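Filed under: Hall News / Minutes
3 comments | 6 shares
Posted July 2, 2023 by Bianka Hegyi

Hallum Shared Kitchen - minutes of the users' meeting

Chair: B. Hegyi. Apologies were received from the Paiva supper group. Minutes of the last meeting were agreed with one correction: the January deep clean was paid for by the users' fund and not by the hall.

1. Matters arising
The new tap washers have been fitted. The back window still sticks. Left on the list.

2. Money
The balance stands at £784. The quote from Kedetti for a replacement extractor is £2000, fitted. The meeting felt this was too much to take on this year and asked for a second price before the autumn. Flellon will be tried first as they did the lights.

3. Cupboards
There were complaints that the left-hand cupboard is being used for private storage. Agreed that anything without a group name on it goes in the crate by the door at the end of the month. The baking club asked if they could keep their tins on the top shelf - agreed, provided the steps are put back afterwards.

4. Serving table
There was a long discussion on this. At the last two lunches the bowls and the cutlery trays ended up in one heap and the queue backed up to the door. It was proposed that the table top be marked out with blue tape, one strip along and one across, so that each group can see where its things go. One member thought tape would look untidy and would lift when wiped. Another pointed out that tape can be changed and paint can't. Agreed to try tape until the next meeting. Bowls go to the right of the cross strip, on the side nearest the servers. Trays go to the left. The large area at the back left is to be kept clear for hot dishes, on mats.
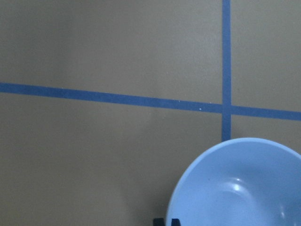
Item 4: the tape markings, with a light blue bowl at lower right.

The tape should be wiped along its length and not across. Spare rolls are in the drawer under the kettle.

5. Bookings
23 bookings were taken last quarter. Two groups overran and will be written to. The Friday late slot is free again.

6. Any other business
Tea towels: please take them home and wash them. The mop head needs replacing - B. Hegyi to buy one.

Next meeting to be held after the summer break, date to go on the noticeboard.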